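Friday at the Kirnthorpe teaching hospital open day

The doors opened at nine, and by the time I had parked in the overflow lot and walked back past the bus stop there was already a line at the sign-in desk. Entry was free. You got a paper map, a sticker, and a choice of two tour times. I took the earlier one.

I went mainly for the building. The Allbridge wing was a laundry and boiler house until the hospital ran out of room, and I have wanted to see what they did with it for years. The brick outside has been cleaned and the tall windows are still there, now with blinds on the lower half. Inside, the old drying floor has been split into five teaching rooms along one corridor.

## The skills rooms

The tour spent longest here. Nursing students use the first rooms for bed-making, lifting and taking blood. The rooms farther down are for surgical training, and stitching is practiced on a smooth material made to feel like skin. Our guide explained that trainees book the rooms in the evening and that the wait is longest in December, before assessments.

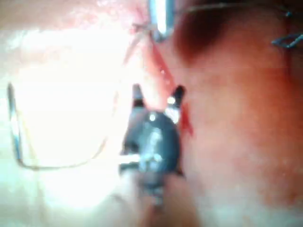
## The old boiler house

This was the part I had come for. One boiler has been kept, painted dark green, with the maker's plate from Visser still bolted to the front. A panel next to it says the hospital laundry once handled 100 sheets an hour, which seems low to me for a place this size, but I don't know what else was on the line.

The rest of the boiler house is a lecture hall. The seats are steep and the legroom is poor. The sound is good, though — we could hear a talk on hand washing from the back row without a microphone. The heating pipes run under the benches, so the front rows are the warm ones.

The second half of the tour went back along the corridor and up to the library. The stairs are narrow and two people can't easily pass, so groups have to wait at the landing. There is an elevator at the far end for anyone who needs it. 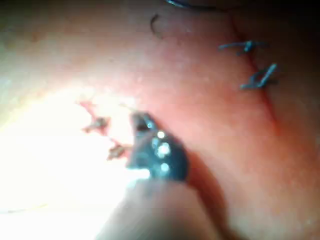 The library has the best view in the building, over the canal and the Dellar works on the other side. It is open until ten at night and students can eat there as long as the food is cold. The shelves are half empty now, and most of the space has gone to desks with outlets. I liked the card catalog, which is still in use for the local history boxes.

Lunch was soup and rolls in the staff canteen. Parking costs extra if you stay past 2, and the machine by the gate only took coins, so bring some. The next open day is planned for spring and the desk is taking names for the boiler house tour, which fills up first.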